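Laundry Folding at the White Table

Posted 2024-09-20 by Trinidad Macaraeg

Gallery 19 in the Savetti household series covers folding. Earlier pages dealt with sorting and with hanging things up to dry, and the next one, planned for December, will be on storing winter clothes.

Everyday T-shirts make up most of what gets folded in a normal home, so they are the subject of this page. They are also the item readers write in about most often. A shirt is easy to fold badly. The shoulders slide, the sleeves work loose, and the stack leans over as soon as it goes on a shelf.

A flat surface at hip height is the main thing you need. A bed will do, but it is soft, and the fabric sinks and shifts while you are working on it. A table with nothing on it but the basket and the finished pile is easier on the back – and you can see both edges of the shirt at once.

Click any picture for the larger version.
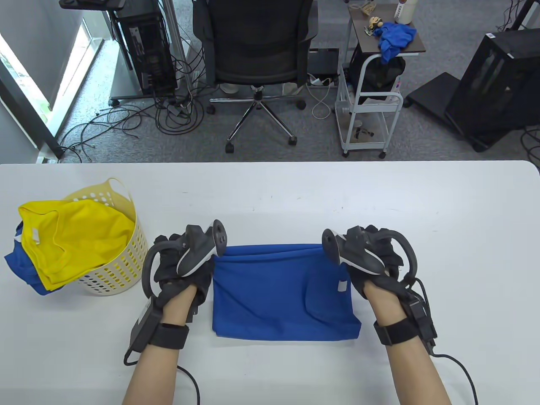 Blue cloth folded to a rectangle, held by its two top corners. A yellow garment spills over the rim of the basket.
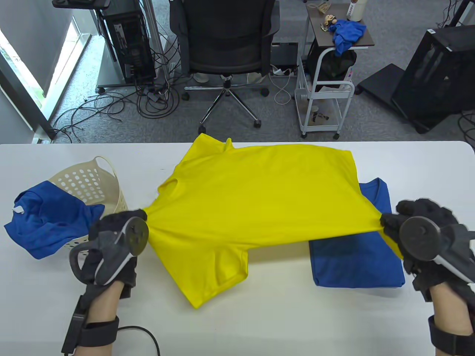 Yellow T-shirt pulled out straight by the sleeve ends, with a folded blue one lying flat on the right.

Do I have to iron T-shirts before I fold them?
Most cotton T-shirts can be folded without ironing if you take them out of the dryer promptly and smooth them with your hands. Lay the shirt flat, pull lightly at the shoulders and the hem, and press the wrinkles outward from the middle. Shirts with a collar and buttons are a different matter and usually look better ironed first.

A few notes on stacking

Put the thickest shirts at the bottom. Turn the folded edge toward you so that a shirt can be pulled out by one layer without dragging its neighbors along. If the shelf is deep, make two short stacks, one behind the other – a single tall one tends to fall over.

Shirts that go in a drawer can be folded once more and stood on edge. The drawer should be full enough to hold them up but loose enough to get a hand in.

More in this series

Gallery 17: Sorting by color and weight
Gallery 18: Drying racks and lines
Gallery 20: Winter clothes (coming in December)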